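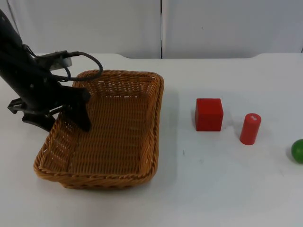 In defence of the open basket

I have owned a good many toy boxes. The plastic ones with clip lids cracked at the corners. The canvas ones sagged. The set of drawers I bought from Trollero had 18 compartments, each with a little label, and within a month every compartment held the same mixture of bricks, pen tops and string.

My view now is that small toys belong in one wicker basket with no lid. A child can see into it from across the room and drop things in without lifting anything first. If tidying up takes more than one movement, it doesn't get done in my house, and I doubt it gets done in many others.

People object that wicker lets the dust and crumbs through. It does. I count that in its favour. You lift the basket, wipe the table and put it back. A solid plastic tub keeps its crumbs until somebody washes it out. 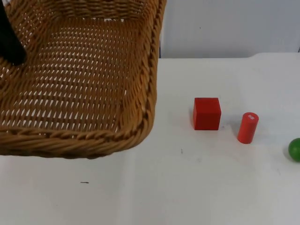
Red cube on the table, next to the basket.

The other objection is price. A decent basket from Demirtaş cost me £37, and the Prellance tub beside it in the shop was a good deal less. But I bought three of those tubs in four years, and the basket still has its shape. Look at the rim before you buy. A thick twisted one gives you something to hold and stands up to being dragged. Thin rims come undone at the corners first. 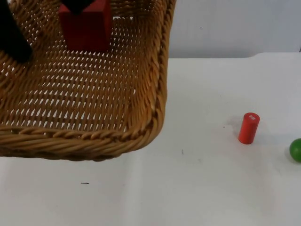
Recep Canpolat

I would also keep the basket on the table while the blocks are out. On the floor it gets kicked, and then it gets used as a boat. On the table it stays within reach, and the red blocks go back in one at a time as they are finished with.

Sorting by colour or shape can wait. I used to do it in the evenings and I regret the time. Blocks are easy to find in a wide, shallow heap, and a child looking for one will usually find two others worth having.

Last updated: October 24, 2020

Contact | © Zasbridge | Back to top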